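Clukstead Startup Shed

The Clukstead Startup Shed, usually called the Shed, is a business incubator in the river town of Clukstead. It is run by Jodness, a regional accounting and payroll firm, and takes in small companies that make or sell things to food growers, packers and freight operators. It is not a shed. It occupies the upper floor of a former wool store, and the name was chosen before the lease was signed, when a shed was still under discussion.

Background

Jodness had spent most of its existence doing the books for orchards, trucking firms and the sort of pub that keeps its receipts in an ice cream container. By the time it began to consider an incubator, several larger firms in the capital had already opened their own, generally with exposed brick and a coffee machine that required training. The partners at Jodness visited a few of these and came home with a folder of brochures and a broad sense of having been left out.

An internal paper put the case for a program in plain terms. The firm's clients were getting older, their children were not taking over the farms, and the young people who stayed in the district seemed to be starting companies with names nobody at the front counter could spell. If those companies grew they would need accountants. The paper ran to 21 pages, of which the budget took up half of one.

Selection

Applications open each January, a month in which much of the district is either picking fruit or at the beach. The first call drew some 300 expressions of interest, a figure Jodness repeated often in its newsletters. It mentioned less often that the online form had no way of saving a draft, and that many applicants had therefore submitted theirs several times.

From these, nine companies were chosen. Selection is by written application, followed by a short presentation and an interview. Applicants must have a working product or something that can be carried up the stairs and pointed at. The lift in the wool store was built for bales and is not offered to visitors.

The criteria favour businesses in four fields: farm software, packing and handling equipment, cold storage, and what the guidelines call "adjacent services", a category that has so far covered a labour hire app, a maker of beehive scales and a company that rents out portable toilets by the hour.

Program

Each intake lasts six months. Companies receive desk space, bookkeeping, a legal clinic once a fortnight and introductions to Jodness clients who have agreed to be introduced. In the first two intakes Jodness took no share in the companies. From the third it reserved the right to put money into those it liked, through a small fund set up for the purpose, and a noticeable improvement in the biscuits was reported at about the same time.

The fund does not publish the size of its holdings. It has backed fewer companies than were first forecast, and it has not sold out of any of them, so the question of whether it makes money remains, in the firm's phrase, "open and exciting".

Teaching is done in the mornings and covers pricing, tax, hiring and how to read a contract. A session on failure was dropped after the first intake, when two of the companies closed the following week. It was later brought back under the title "Cash Flow".

Notable companies

Gape makes software that tells packing sheds when their coolroom doors have been left open. It began with a sensor and a siren, and switched to text messages after a trial in which the siren could be heard at the primary school. The product is sold by monthly subscription, and the company has since moved to its own office across the road from the Shed, where it is said to keep the door shut.

Alov hires out reusable handling gear to growers who would otherwise buy it, lose it and buy it again. Its early business plan assumed that customers would return what they had borrowed. A revised plan, prepared with Jodness during the third intake, assumed that they would not, and introduced a deposit. Revenue rose at once. At the end of its second season Alov reported 2,131 items on hire, along with a smaller number described in its accounts as "believed to be in paddocks".
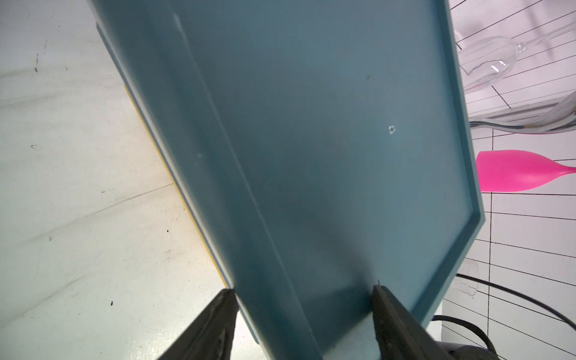 A blue plastic tray with a raised rim.

Other participants have included two rival makers of frost alarms, who shared a desk and later a patent lawyer, and a drone mapping firm that left the program early after being bought by one of its customers.

Expansion

Jodness announced during the fourth intake that it would repeat the program in other towns, beginning with whichever council replied first. Two did, on the same afternoon, and each issued a media release saying it had been chosen. The firm settled the matter by opening a half-sized version in both. Neither is in a shed, although one has a view of several.

A plan to take the program interstate has been mentioned in every annual review and has yet to acquire a date.

Reception

Local opinion has been mostly kind. Business groups welcomed the program for keeping young firms in the district, and the town's cafes have welcomed it for their own reasons. Critics have pointed out that most of the jobs claimed in the early reviews belonged to the founders themselves, and that several were part-time. Jodness responded by changing the heading of the relevant table from "Jobs created" to "People involved".

There has also been a long-running complaint about parking. The wool store has a loading dock and very few car spaces, and on presentation days the overflow fills the street as far as the bowls club. A shuttle bus was trialled and was used chiefly by bowlers.

See also

Business incubators
Agricultural technology
Clukstead wool store
Returnable packaging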